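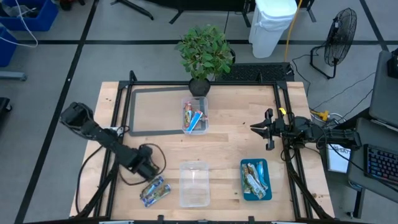

Operators wanted for gripper comparison, Motent test room

Motent is a small company which tests robot grippers for other firms. From August we look for operators to help us compare two finger sets, called Plistunia and Urneo, on a table with two arms. The work is sorting wrapped snack bars between trays and plastic bins. It sounds easy, but the wrappers are slippery and the bars do not lie the same way two times.

You will guide the arms by hand controllers, one for each arm. Every operator works with both finger sets and is not told which one the customer prefers.

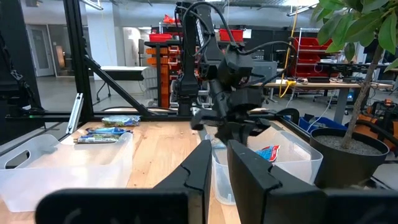
We planned 1000 transfers for each finger set. A session has 10 rounds, with a break after every second round. After each round you fill in a short form: which grasps felt safe, where you had to try again, and whether the wrist camera helped you or only the camera above.

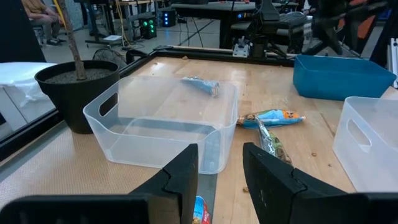

Bars inside and outside the clear bin, from the wrist camera.

What we ask from you:

Steady hands and patience with repeated work
Good sight, with glasses or without
English enough to write some clear sentences on the form
Experience with robots is welcome but we do not require it

What we offer:

A fee of 900 euros for the full series, paid at the end of the month
One paid training morning with Teresa Carrilho, who leads the tests
Your travel ticket paid back, if you keep it
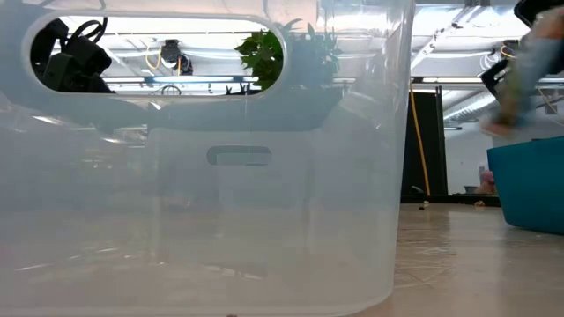 Side view past a frosted bin, with the arm moving at upper right.

Sessions start at nine in the morning in the Henriques building, ground floor. Please send a short letter and your free mornings to Liam Whitlock, with reference 2571. A CV is not necessary. We answer to everybody within two weeks.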